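4.2 Time alignment of hand and camera streams

The glove driver and the camera driver run as separate processes and stamp their messages with different clocks. Before any training, the two streams have to be put on one timeline. We use a small tool called Bitar for this. It reads the raw log, estimates a single clock offset for each recording, and writes out joint angles resampled at the camera timestamps.

The offset comes from motion alone. Bitar computes the speed of the hands in the camera view and the speed given by the glove joints, then shifts one curve against the other until they agree best. Recordings in which the hands barely move give a flat curve, and the tool marks them for manual review. Of 700 recordings, 110 were marked in this way. We kept those that could be aligned by hand — mostly short ones — and dropped the rest.

Hand pose in the camera view is found by Drurer, our tracker, which fits a hand model and a rigid plate model together. Fitting the plates helps when the fingers are hidden behind the linkages. The plate pose is passed to the hand model as a soft constraint, so a poor plate fit can still be overruled by clear finger evidence. Figure 2 shows a view from the head camera, with both gloves over the foam board and an object hanging from the stand above the oval tray. The white plates with black holes stand clear of the fingers on both gloves. 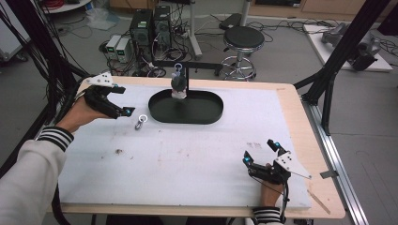 Figure 2. Head camera view of the stand task. Each glove carries a white plate; small blue lights are visible on the finger modules.

4.3 Retargeting

Aligned joint angles are mapped to the robot hand by Jemus, which solves for fingertip positions first and joint limits second. The thumb is handled separately because its base moves differently on the robot.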